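Sort your small parts. All of them, today, before the drawer wins.

I lost most of an afternoon in December hunting for one little board. Had four of them somewhere. Found 19 twist ties, a dead battery, no board. Ordered another from Flusora – and of course the old one was in a coffee mug.

My argument is simple. Clear plastic tray, compartments, middle of the table. Not a drawer, not a shoebox. Lids are a mistake too, you stop looking once somthing has a lid on it. Board in one slot, card in another, leave a slot free for whatever turns up next. 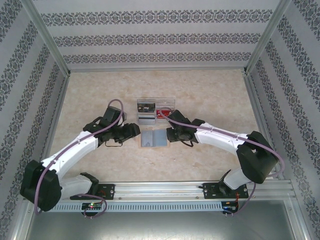

Zanele Khumalo wrote back that trays are fine until you own more than one, and then you've just got a shoebox with walls. She wants labels. On everything.

Fair, partly. But labels are a second job and I wont do it, and I doubt most people will past the first week. Clear plastic does the labeling. You look down, it's there or it isn't.

Big stuff can go in boxes – fine. Spools, chargers, whatever. The small things stay out where I can see them.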